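Dance singles are becoming too short

I listen to new dance music every Monday, and lately I have the same small complaint. The songs finish before I am inside them. The new single by Gotia is a good example. It is a lovely record, with a warm bass and a vocal by Endang Ginting that I could hear all evening, but it ends after 203 seconds, and the second drop gets only 18 of them.

I understand why labels like Himska ask for this. A short track is played again more quickly, and it fits easily in a playlist. My friend Rizal Yusof, who plays records at weddings, even prefers it. He says guests get bored. Maybe his guests do, but I think a club is a different room, and people there came to wait a little.

What I miss most is the intro. When Odoi released his first singles, he gave the drums one full minute alone. You could mix them, or just stand and feel that something was coming. Now the voice starts at once, as if the producer is afraid of us.

Some artists still put an extended version next to the short one, and I am grateful for it. Brelloso does this with every release - please buy those versions, even if you never work as a DJ. I bought the last one in May and I still play it on the train, from the first kick to the last.

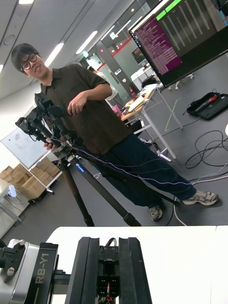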